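Videck Basket and Dish Set
Section 3: Fitting the liner and arranging the pieces

3.1 Before you start

Wipe the basket with a dry cloth. Lay a tablecloth or mat on the table so that the rattan does not scratch the surface.

CAUTION: The vegetables and fruits are artificial. Keep them away from small children and from open flames.

3.2 Fitting the liner

1. Set the basket flat with the cord loop facing you.
2. Push the liner into the corners first, then along the sides.
3. Fold the gathered edge outward over the braided rim.
4. Let the toggle peg hang free at the front. Do not trap the cord under the basket.

3.3 Arranging the pieces

5. Lay the carrot diagonally across the front, leaves at the rear left corner. The leaves may rest over the rim.
6. Place the white root vegetable in front of the leaves, stems up.
7. Place the eggplant behind the carrot.
8. Set the green glass dish to the right of the basket. Put the lemon and mango in first and the banana along the front. 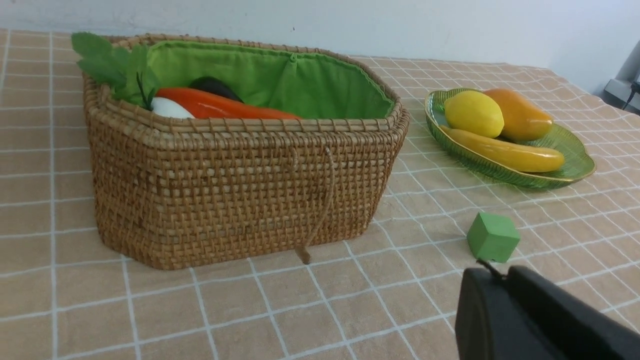 Stefaniia Zhuravel: Step 3 is easier if you fold the back edge first. Starting at the front, my liner kept sliding down inside before I got to the far side.

Either order is acceptable. If the liner still slides, take it out and repeat step 2 — a liner that is not seated in the corners will pull away from the rim.

3.4 Care

Hand wash the liner in cool water and dry it flat. Do not soak the basket. Wash the dish by hand only; abrasive pads will damage the gold-colored rim.

NOTE: To order a spare liner, quote part number 276.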